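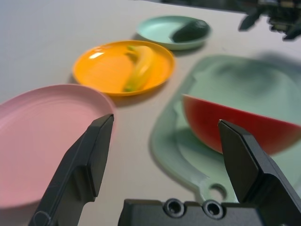 Page last changed: May 14, 2023

Tabletop recording checklist, Bunting station

I go through this before every block of 80 recordings, and I type my comments straight in, so sorry if it rambles!

1. Emergency stop. Pressed, arm went dead, reset fine. The button is stiffer than it was in March but it works.

2. Finger tips. Run a thumb along both (power OFF please). Some scuffing on the left one, no chips, nothing loose. OK.

3. Screws on the gripper body. Snug. I did them by hand again, the good driver has wandered off to the Fulla bench.

4. Camera view. Both fingertips have to show, plus the plates and the cutting board. It's a bit soft at close range and I can live with that. Lens wiped.

5. Props. Plates and toy fruit are clean, no cracks. Please don't straighten everything between takes! The model needs to see plates an inch off and fruit at silly angles, and if we line it all up the same way it learns our tidy habits and falls over at the first crooked banana.
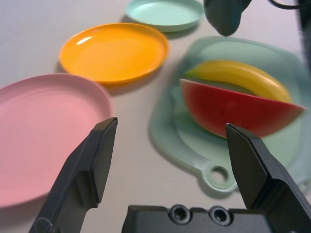 6. Overlapping pieces. Allowed, and I'd love more of them. Go slow on the way down though, because the fingers can press a piece into the board before you feel anything in the handles. Speed cap stays at 15 percent for these.

7. Cables. Tug test done, nothing snags at full reach. I want another clip at the elbow (ordered, still waiting).

8. Labels. Omimance wants the task sentence typed in before the take starts. I forgot on 6 of them last block and had to toss the lot, ugh.

9. Disk. 247 GB free, plenty for this block.

Result: pass, with the elbow clip left open. Next person, add your comments under mine and leave the old ones in.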